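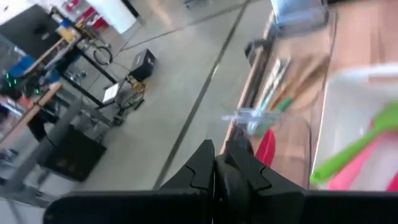 Item 1. Wrist camera dropout test. Nesma reported on the method she has been using since October to find out how much the policy leans on the wrist view. Each episode is run twice from the same start pose, once with the wrist stream live and once with it held on the last good image before the arm moves off. She went through the view from the approach phase, with the fingers close together and nothing between them, the clear container of pencils on the table and the big white container blurred at the right. Darren asked whether the blur matters. Nesma said it does for training, as near objects smear when the wrist turns while the floor and the far bench stay readable, and the policy may be picking up its heading from the floor seams. She would like to test that directly by masking the background.

Present: Beryl Dobson (chair), Nesma Amrani, Hervé Coste, Darren Kershaw. Apologies: Trevor Dawber, who sent written comments on item 3.

Minutes of the previous meeting were accepted with one correction. The joint limits quoted there were for the old arm. Hervé has the right values and will put them in the shared sheet.

Item 2. Results so far. The set now holds 3,101 paired episodes. Nesma showed the success curves by phase. Holding the wrist stream during approach costs very little. Holding it in the last part of the reach costs a lot, and the loss is worse for thin objects than for round ones. Beryl asked for the curves to be redrawn with the same vertical scale, as the present ones make the approach loss look larger than it is. Nesma agreed.

Hervé pointed out that 17 episodes have a clock offset between the wrist stream and the joint log. They were all collected on the same afternoon, after the Karel logger was restarted without the sync step. There was some discussion of whether to correct the offset or drop them. Darren was for correcting, Beryl for dropping. Agreed to drop them from the main result and keep them in a separate folder in case they are wanted for the latency work.

Item 3. Comparison with the scene camera. Trevor's comments were read out. His view is that the paired method is sound but the write-up should not claim anything about the scene camera until that stream has been held in the same way. He also thinks a held image is a kinder failure than the ones we get in practice, and suggests adding black and delayed streams. Nesma said black streams are easy to add but that the policy has never seen one, so a bad score would not say much. Delay is more useful. Agreed to run three conditions (live, held, delayed up to 2 seconds) on the same start poses.

Darren asked if the Brometti baseline could be run on the new conditions. Hervé thinks so, once the image size is matched. The Tosh baseline will be left out this time. It needs a depth channel.

Item 4. Background masking. Agreed in principle. Hervé will mask everything beyond the table edge and leave the table and gripper alone. Beryl wants the mask checked by eye on a sample before the full run, especially where the wrist is turning fast and the table edge is hard to find.

Item 5. Table time. The Prorwood trials need the same arm in the mornings. Nesma will take the afternoons from 1:30.

Any other business. Darren asked that start poses be saved by name and no longer by date. Agreed.

Actions
Nesma: redraw curves, add delayed condition, draft methods section.
Hervé: joint limits, background mask, Brometti image size.
Darren: move the offset episodes, rename start poses.
Beryl: reply to Trevor on item 3.

The meeting closed at 4:10.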